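About Dedside

Dedside is a shared workshop that teaches people to build robots, mostly by letting them build one badly first. We have a ground floor, a mezzanine that nobody over six foot enjoys, and a kettle with a longer service record than any of our tools.

The name comes from an old sign on the building. Most of the letters had gone by the time we signed the lease, and what was left could be read as Dedside if you stood by the bins. Thaddeus Kowalczyk wrote it on the first electricity bill as a placeholder. It's now on the insurance, the door and two rather nice mugs, so it stays.

How it started

Paora Donnelly wanted a robot arm at home. He had a spare room, a tolerant landlady and a set of plans that described the whole thing as a weekend project. By November the spare room was full, the arm could wave at the ceiling, and the tolerance was wearing thin. He put a card up in the hardware shop asking whether anyone else had this problem.

Thaddeus did. So did Nanna Brynjólfsdóttir, who was building a machine to turn the pages of sheet music and had got as far as tearing them. The three of them took on the old upholsterer's unit and moved in with a van, 775 screws of the wrong length and a bench that had to be sawn in half to get through the door. The bench has been two benches ever since. One is for metal and the other is for electronics, and we mind very much which is which.

What we build

Our main build is an arm called Kivum. It lives on the electronics bench and is on its second version. The first is on the mezzanine, where visitors may look at it and draw their own conclusions. Kivum can pick up a part, hold it still and put it down in the place you asked for, and we are pleased with how often all of those happen in one go. It was designed to be copied at home, so the drawings assume a kitchen table, a small drill and neighbours.

Hokov is the other one. Hokov is meant to sort our screws. Hokov has been meant to sort our screws for a long time, and in fairness the screws haven't got any easier.

Members bring their own projects too. We've had a curtain opener, a chess player with a heavy hand, and a thing for feeding a cat that the cat took apart. You don't need a sensible reason for building something. You do need to be able to switch it off.
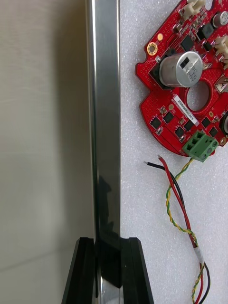
Board on the foam, with the red and black leads stripped at the ends.

Most beginners arrive expecting to write clever software and spend their first evening stripping wire. Gion Steiner runs those evenings. He is patient with people and short with cables, and he'll make you do a joint again if he can hear it creak. His rules are on the wall in marker pen: power off, label both ends, tug it before you trust it. There was a fourth rule about biscuits, which was painted over after a vote.

After wiring come motors, then sensors, then the long stretch in which everything works separately. Jyoti Rana looks after that part. She came to us from a job testing lifts and has a calm way of asking what the machine will do if your clever bit doesn't work. Go and find her before you first power up a build. She'd much prefer an early question to a late smell.

Courses and bench time

The home build course takes you from a box of parts to a small moving arm of your own. It runs in the evenings in small groups and costs £300, which covers the parts and one replacement for whichever motor driver you're going to wire backwards. You take the arm home at the end. We'll help you carry it, though Paora can't promise anything about your landlady.

Open bench is for people who already have something on the go. Book a place, bring your project in, and clear up after yourself. Shelf space is limited to one crate per build. If your crate starts to hum we will unplug it and then ring you, in that order.

We also lend tools. The Kälin vice is not one of them. It came with the unit, it's bolted to the floor, and the last person who tried to move it still walks a bit carefully.

Who pays for it

The members do, along with the courses and the odd repair job. We've had kind offers from people who'd like us to be a start-up. Nanna answers those, and they don't tend to write twice.

Visiting

Come to the side door, as the front one sticks in damp weather and the weather is damp. Someone is usually in after six in the evening. Knock hard, because the pillar drill is loud and whoever is using it will be wearing ear defenders.

Tie back long hair, wear shoes you can drop things on, and say hello before you touch anything on the electronics bench. Children are welcome with an adult who's paying attention. Tea is free, milk goes in the tin by the sink, and the mugs with the name on belong to Thaddeus.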